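Planning equipment purchases for a two-arm tabletop cell (marker handling)
Posted in: Purchasing and Planning
Tags: budget, grippers, spare parts, enclosure

Zarine_Lab_Office

Our department is preparing an equipment request for a second two-arm tabletop cell. The existing cell is used for picking up, holding and passing whiteboard markers and highlighters between the arms. The request must be submitted in February and must list every item above the small-purchase limit.

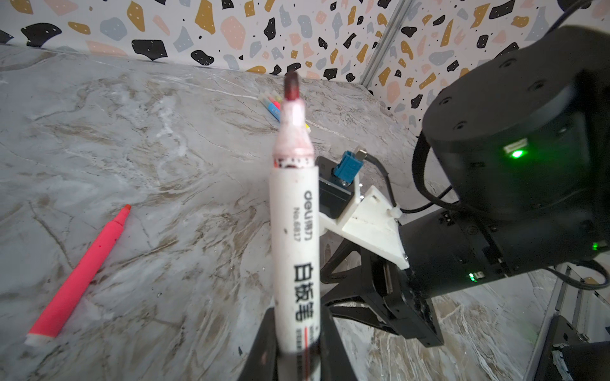
Whiteboard marker (deli No.6817) held in the gripper, existing cell.

The arms themselves have been quoted. What remains unclear is how much to set aside for everything else: the enclosure, the rail, wrist cameras, cables and spares. The first draft allowed 14 percent of the arm price for these items, and our finance office has asked for the basis of that figure. We would also like to know whether printed wall panels are worth requesting, or whether plain panels are acceptable to most groups.

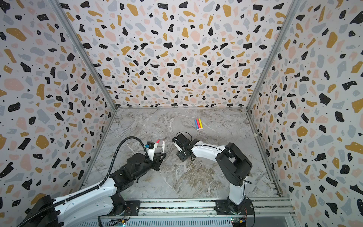
Members who have submitted a similar request are kindly asked to state which items they listed separately and which they placed under consumables. Our office does not handle the technical side and will forward all replies to the lab.

Amissah Workshop

A share of 14 percent is too low in our experience. We requested 35 percent for a comparable cell and used nearly all of it. The following items were listed separately:

Base rail in extruded aluminum, with mounting plates for both arms
Corner posts and three wall panels
Wrist cameras, one per arm, plus one spare
Fixed camera and stand
Spare gripper fingers, two sets
Replacement cables for the wrist cameras

Cables were the item we underestimated. A cable that runs to a moving wrist bends at every cycle and should be treated as a wearing part. We replaced ours twice in the first year, at 178 per set including delivery. Please ask the supplier for a written price on the cable alone, as some will quote only for the complete camera assembly.
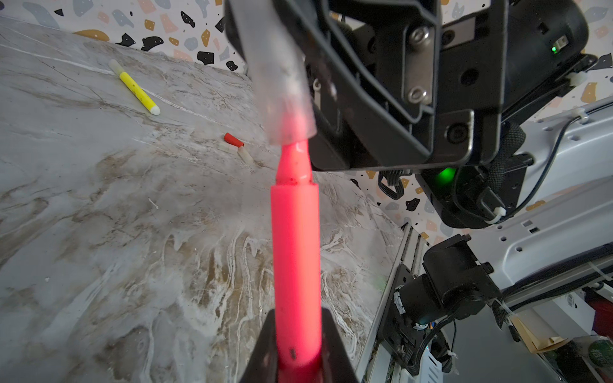
Consumables should have their own line, however small. Our finance office rejected the first version of our request for the reason that pens and markers had been entered under equipment. Where the work includes caps, the line should also cover loose parts. Small caps such as the red one and the two white ones lying on the tabletop beside the marker are easily lost, and a stock of complete markers is simpler to reorder than caps alone. We keep one box per color and record the model number so that the barrel diameter remains the same.

Regarding the panels, printed ones cost us slightly more than plain ones. We requested them at the start in order to avoid a second order.

hander_2

just buy the arms first and see what you need, thats what we did. panels can be anything. we got ours from a print shop

Clustamik Facilities Desk

The previous reply may suit a group with an open account, but it is not advisable where a single yearly request applies. Additional orders at our site require a new approval and can delay work by several months.

We agree with the list given by Amissah Workshop and would add one item. The control boards should be budgeted with a cover or a small housing. In many cells of this type the boards are placed at the front of the rail, below the arms, with the wiring exposed.
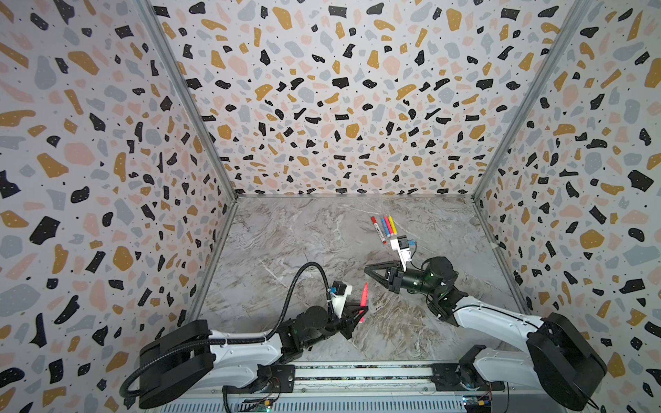 Two-arm cell with boards and wiring along the front of the rail.

We set aside 600 for housings, cable clips and labor. The amount was approved without comment once it was shown as a separate line with a quotation attached. Labor should be stated in hours if your own technicians will carry out the work.

It is also recommended to confirm the table depth before ordering the rail. Our first rail was returned, and the carriage was charged to us.

Zarine_Lab_Office

Thank you for the replies. The request has been revised to 35 percent, with separate lines for cables, consumables and board housings. We would still be grateful for a supplier's delivery time on the rail, if any member has a recent one.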